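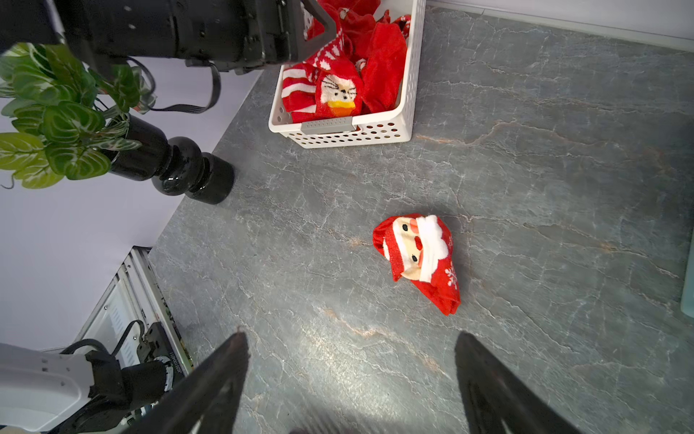
Santa sock, currently sideways. Still jolly.

Home Explore Messages Bookmarks Profile

Arūnas Pētersons
Sunday is Christmas sock day at ours and I have been looking forward to it all week!! Out they come, every red thing we own, and they all get sorted before anybody is allowed to wear any of them.

First find is the Santa with the pink cheeks and the big beard (he goes all the way round the colour wheel of my heart, that one). The whiskery cat with the yellow and orange scarf is on the front of the basket pile and I love it just as much.
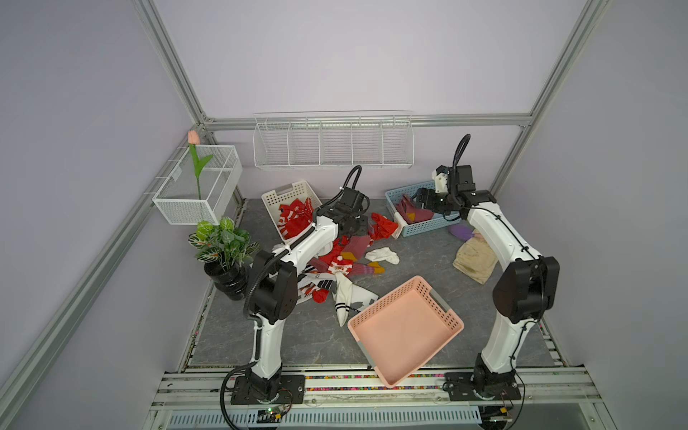
Socks all over the grey marble, tulip keeping watch.

White basket on one side, light blue on the other. My rule is reds in the white one and I'll defend it to anyone. Paraschiva Dinu keeps telling me to pair as I go, but I like a good heap first and then a rummage, with a pot of tea and about 15 minutes of carols.

Also very pleased with the stripy-leaved plant in the shiny black pot. It's artificial, so even I can't kill it.

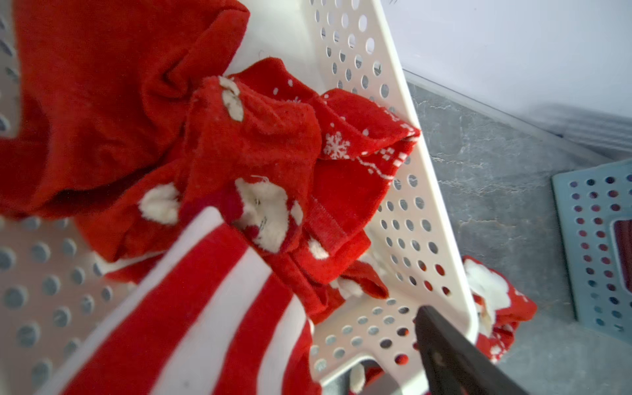
2/ The fluffy ones

Fleecy red, fuzzy red with little white beards on it, and a knit one with a snowflake and a Fair Isle band. Broad red and white stripes as well! Is there a better pile of laundry? Tell me your favourite pattern, I'm firmly on team snowflake this year.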